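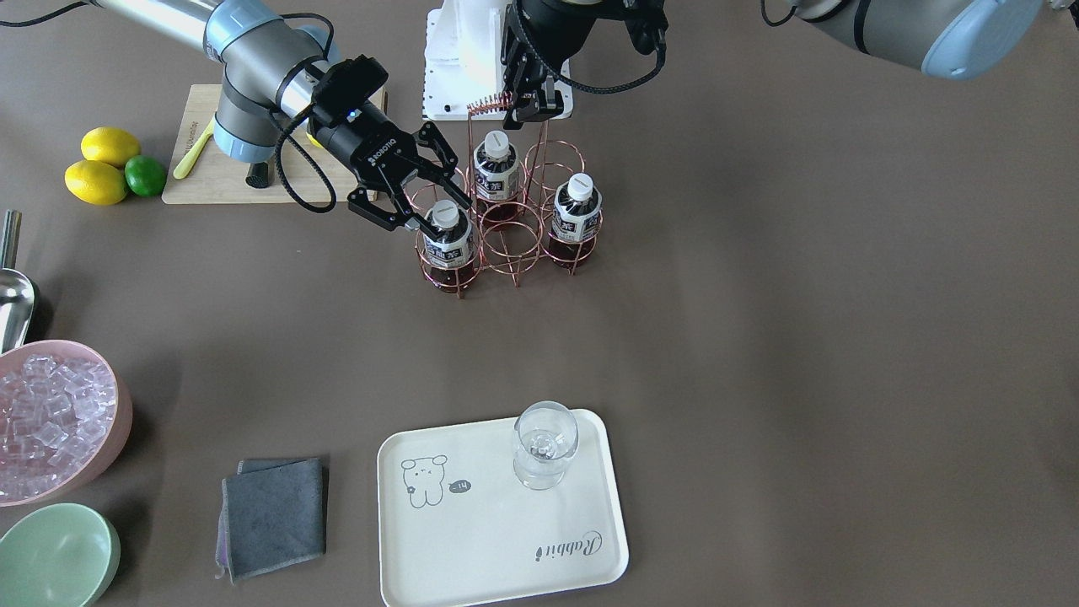

My neighbor across the hall told me flat out that cloth napkins are a waste of water and I should quit pretending otherwise. She had read my last column, the one in praise of setting the table on weeknights, and she caught me at the mailboxes with four grocery bags on my arms, so I was in no position to argue. I have been arguing with her in my head ever since, and you good people get the result.

Print this article | E-mail this article

May 21, 2025
By the Home Table columnist

Let me grant her the water. Napkins do have to be washed. Ours go in with the towels, which were going in anyway, and I have never once run a load for napkins alone, but fine, I grant it. What I can't grant is the idea behind it, that a weeknight supper is something to get through with as little fuss as you can manage.

I grew up in Endholm, in a house where supper was at six and you sat down for it. The food was nothing special. We had a great deal of noodles, and in July we had tomatoes until we were sick of the sight of them. But there was a cloth on the table, a faded green one from the old Lachance store, and when that cloth went down you knew the day's work was over and somebody was about to ask how yours had gone. I didn't always want to be asked (I was a sulky child, and a worse teenager), but I knew it was coming, and I have come to think that was worth a lot.

Then I moved to Brivov for work and for 10 years I ate standing at the counter. I'd have told you I was too busy. I had plenty of time, as it happens, and I spent it reading the backs of cereal boxes. One winter a friend gave me a set of 4 napkins for my birthday, heavy blue ones, and I felt so silly owning them and never using them that I cleared the mail off the table and sat down to a bowl of soup like a person. It took maybe twenty minutes. I did it again the next night.

Search this site Enter keyword Go

I know there are households where this can't be done, with night shifts and ball practice and a baby who wants feeding just when you pick up your fork. If all you can manage is Sunday, then have Sunday, and use the paper napkins if you like them better. I would only ask that you sit.

As for my neighbor, I've invited her for Thursday. We're having the noodles.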